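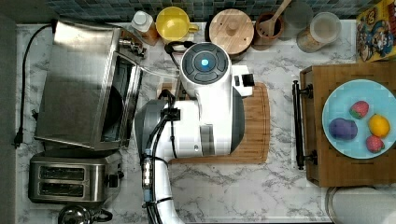
Keeping a Small Counter Working for You

If your kitchen is anything like mine, the counter fills up all by itself. You clear it after supper, you come down at 5 the next morning for a glass of water, and there's the mail and a jar of something and the good scissors. I've lived with a short stretch of counter for 14 years now, and these are the habits that have stuck.

Start with the appliances

Decide which ones get used every day and let those stay out. In most houses that means the toaster, the kettle, and maybe a toaster oven. Put them together at one end, so the other end is free for chopping and rolling. Do leave space around a toaster oven, because the metal gets very hot, and check the manual for how much yours wants. When you unplug something, coil the cord and tuck it behind – a loose plug always finds its way into the butter.

Give the cutting board a home in the middle

I used to keep mine in a cupboard and then cut tomatoes on a plate, which is a silly way to ruin a knife. Now the board lives on the counter. Bamboo is a nice choice, and a groove around the edge will catch the juice from a peach or a roast. Wash it by hand, dry it with a towel, and stand it on its side for 20 minutes before you lay it flat again. My neighbor Roswitha oils hers every March and again in the fall, and it looks lovely, so I've started copying her.

Line things up along the back
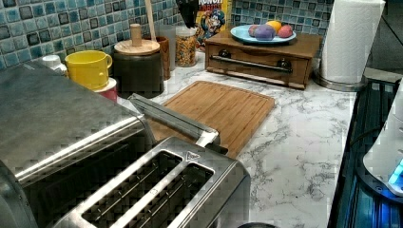

A single row against the tile is plenty. Mugs, a canister with a wooden lid, the wooden spoons standing up in their holder, a clear jar of cereal so you can tell when it's getting low. Once a second row starts creeping forward, something needs to go back in the cupboard (in our house it's usually vitamins).

Wipe behind that row when you wipe the rest. Small tiles have an awful lot of grout, and grease settles in it. Warm water, a drop of dish soap and an old toothbrush will do the job, and then a dry cloth to bring back the shine.

And don't forget the crumbs! Unplug the toaster, let it cool completely, and empty the tray over the sink. I do ours every 3 weeks, or sooner if we've had company and gone through a lot of raisin bread.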